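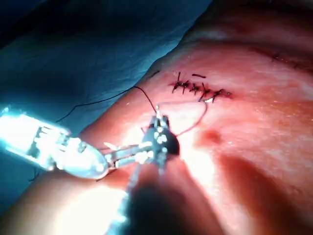
Starting a surgical tech program at 46 with a full-time job. How do I keep up?
Posted by Setsuko Sasaki, 17 Mar 2024

Hello everyone, and thank you in advance for reading, because I know I go on a bit. I've worked the front desk at a dental office in Flaltby for most of my adult life, and I've just been accepted into the evening surgical technology program at McIver. Classes begin in June. I'm thrilled and I'm also lying awake at night!

My trouble is that I haven't studied anything since my kids were small. The reading list came in the mail last week and the main textbook is 793 pages. I work until five, the bus to campus takes forty minutes, and my husband is a dear man but he can only cook eggs. I tried reading the first chapter after dinner and woke up with my cheek on the page.

So how do people do this? Should I be reading ahead now, or saving my strength? And is it silly to ask my boss for shorter hours before I've even begun?

Prakash Namboodiri

Congratulations, Setsuko! I went through an evening program (a different school, but the same sort of thing) while driving deliveries for Purkodell, so I remember that cheek-on-the-page feeling very well.

Please don't try to read that whole book before June. I did, and I'd forgotten most of it by the second week. What I wish I'd done is learn the vocabulary. Half of what made the lectures hard was that I was still working out what a word meant while the teacher had moved on to the next thing. Get a pocket notebook and learn the prefixes and the endings, a few at a time, on that bus ride of yours. Forty minutes each way is a gift, even if it won't feel like one in the rain.

Study in the morning if you can bear it. I got up at 5 and did an hour at the kitchen table before anyone else was moving, and that hour was worth three in the evening. I went to bed embarrassingly early and my friends teased me, but they got over it.

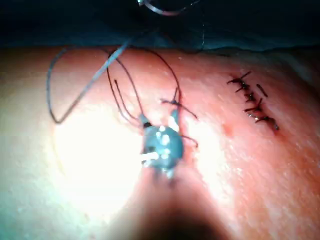

Curved suture needle against a dark background, with the practice surface in front.

As for your boss, ask now! Mine needed time to shuffle the routes, and he was much kinder about it with two months' notice than he would have been with two days'. Go in with something specific, such as leaving an hour early on class days and making it up at lunch.

And teach your husband soup. Soup freezes. We had a chest freezer full of lentil soup by the end, and I still can't look at a lentil, but it got us through.

Tetsuya Shibata

flashcards. i made 1000 of them and did 20 a day, more before tests. use paper, the phone is too distracting

Sachiko Murakami

I'm going to disagree a tiny bit with Prakash about mornings, only because I'm hopeless before nine and always have been. I stayed on campus after class for half an hour and went over my notes while everything was fresh, and then I let myself be done for the night.

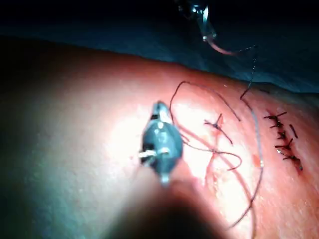
The other thing that saved me was finding two classmates who lived out my way. We shared rides, we quizzed each other the whole way home, and when one of us was sick the others took notes for her. You may feel shy about being older than some of them (I did, I was 51) but they were very glad to have somebody in the car who owned a calendar.

Do look after your feet, too. You'll be on them much more than at a front desk, so buy your shoes in May and wear them around the house first. Write back once you've started and let us know how it's going, and whether your husband ever got past eggs!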